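Subject: Re: [bistero-office] Old USB sticks, who has them?
Date: March 2018

> I went through the supply cabinet again and still can't find the
> USB drives we used for the Gosine handouts. Does anyone have
> them? I need at least two for the Katayama files. Also, are we
> supposed to erase them first or do they go back as they are?

They're with me. I cleared out the second drawer of the supply cabinet last week and took everything that plugs into something. Answers below, plus the list of what's left so people can claim it.

To the second question: please leave the files alone until I've copied them. The Gosine handouts come to 387 files and I have only matched 74 of them against the shared folder so far. Once that's finished I'll erase the drives and they can be used for anything.

If you have one at home or in a coat pocket, bring it in. We bought more than we have now. Label it with masking tape and a pencil, as marker comes off on the plastic and gets on your hands.

What I have:

1. Flash drives. Four, in the yellow basin on the shelf over the printer. Going by looks: a small dark red one, a black one with a cord tied around it, a swivel one with a silver metal cover, and a blocky red-orange one. The Katayama files will fit on any of them. Tell me which two you want and I'll copy those first. 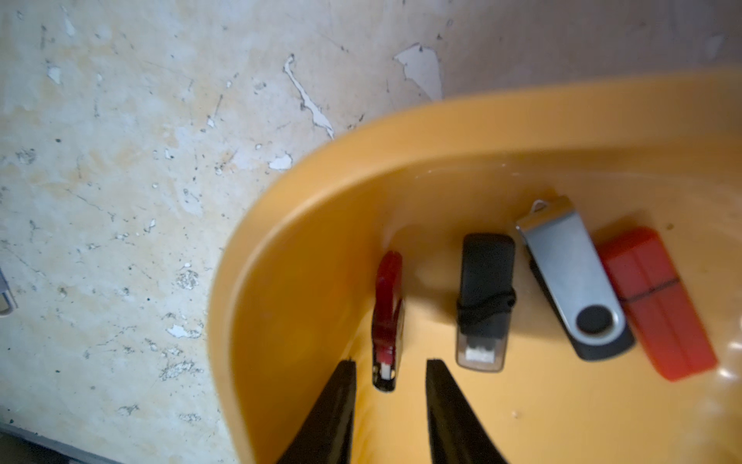

2. Blank CDs. One spindle of 100, unopened. I doubt we need it. The Ulano people asked for discs in November, but they have switched to downloads.

3. Card readers. Two, both with the short cable. One only works if you hold the plug at an angle, so I'd throw it out unless someone objects.

4. Printer cables. Too many. Take what you like from the box under my desk.

Please reply to the list and not just to me, so we don't promise the same thing twice. Whatever is unclaimed by Friday goes to the electronics drop-off, except the flash drives, which stay here.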